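Greltbridge Living Room Set

Contents

Photos of furnished living rooms, taken at tabletop and seat height. The set covers sofas, settees, armchairs, low tables and the small things people leave on them: bottles, cups, remotes, folded cloths. It has 3,183 photos from 20 rooms. Emil Leitner maintains it.

Folder layout

rooms/ has one folder per room, named after the house (Lalach, Taheri, Pirkineck and so on).
labels/ has one text file per photo, with the same base name.
lists/ has the train and test lists. The 2 lists never share a room.

Labels

Each label file names the furniture first, then the loose objects. Furniture entries give a type, a frame material and an upholstery color. If the material can't be told from the photo, the field says unknown. Loose objects get a type and a main color. Bottles also get a position, upright or lying, and a cap color when the cap shows.

"Settee" and "chaise" were separate types in the first release. Labelers disagreed too often, so version 2 merges them into settee_chaise. Old label files will not load with the new type list.

Sample
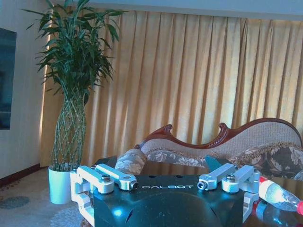

Bottle, clear plastic, red cap, lying. Settee_chaise, carved wood frame, beige patterned upholstery.

Known problems

Dark glossy tabletops give strong reflections, and a few reflected objects were labeled as real ones in the January release. Beige and cream are used unevenly across rooms. Treat them as one color if you are training on upholstery.

Corrections

Send the file name and the corrected line to Emil. Please don't send whole folders.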